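# Packaging and mess: sceptical answers for people who order by post

**Do I need a special product to clean up packing crumbs?**

No. Gutmont sells a spray that claims to stop the bits clinging to your hands and sleeves. I bought a bottle and a damp cloth did as well. I'd keep your money.

**Is "eco" filler any better?**

Sometimes. The starch kind is meant to go soft in water, so try one piece in a bowl before you believe the label. If it just floats about looking smug, it goes in the bin. Paper is the safer bet, though shredded paper is often refused by kerbside collections because the strips are too short to sort. Ask your council.

**Can foam go in the recycling?**

Mostly not, whatever the little triangle on it says. The triangle tells you what the stuff is made of. It doesn't promise that anyone near you will take it.

**What should I use on a tabletop?**

A small hand brush, used slowly. Short strokes towards you, a sheet of card at the edge, then tip the lot into a bag and tie it. 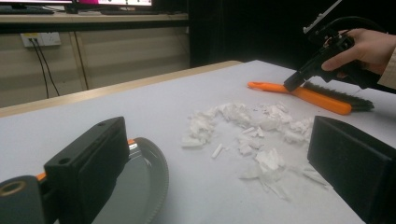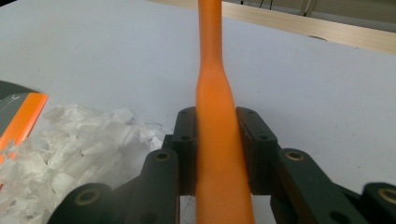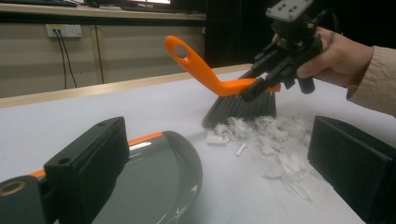 A vacuum is quicker on carpet, but check the filter afterwards. Big lumps block the hose, so pick those up by hand first.

**Are the refill schemes worth joining?**

I have my doubts. Vomeck will post you a sack and take back your clean filler, and says it pays out once you have sent up to 2,000 pieces. You pay the postage. I did the sums twice and lost money both times.

**Etim says its boxes can be used 1,000 times. Is that true?**

I can't see how anyone would know. I asked in September and got a leaflet back. My own box gave up at the corners after 2 trips, one of them in the rain – your luck may be better. A plain cardboard box with fresh tape has done just as well for me.

**Why do small things come in such huge boxes?**

The usual answer is that the shop keeps only a few box sizes. I half believe it. Plutetti sent me a single door hinge (part 961, in case you want to avoid it) in a box that would have held a pair of boots. When I complained, they said the extra room "protects the item". It was a steel hinge.

**Does complaining do any good?**

Now and then. Keep it short, give the order number and ask for one clear thing, such as a smaller box next time. Long letters get the standard reply, and so do short ones quite often, but at least you haven't lost an evening.

**Do you take money from any of these firms?**

No, and none has offered.

Last checked 14 Apr 2020. Prices and schemes change, so look before you order.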